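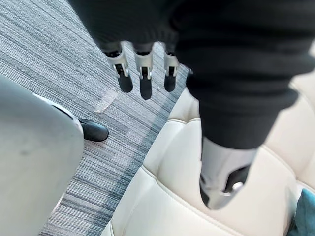
Foire aux questions — la main Zuturari, montée à la maison

C'est quoi, Zuturari ?
Notre main robotisée maison, bricolée le soir à l'atelier partagé Manole. Trois doigts, un pouce, et beaucoup de plaisir !

Pourquoi lui mettre une manche en tricot ?
Les câbles s'accrochaient partout. Une manche noire côtelée, enfilée par-dessus, et on n'y pense plus.

Sur quoi s'entraîne-t-elle ?
Sur du textile, notre grande passion du moment — grosse maille gris-bleu et tissu turquoise tout doux, l'un sur l'autre.

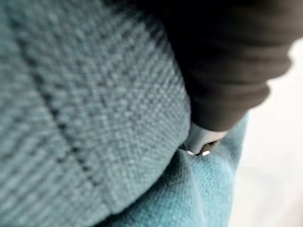 Combien ça coûte ?
150 euros de pièces, plus 8 soirées de montage.

Quel logiciel ?
Clurna, version 2. Les réglages sont à demander à l'atelier, on adore en parler !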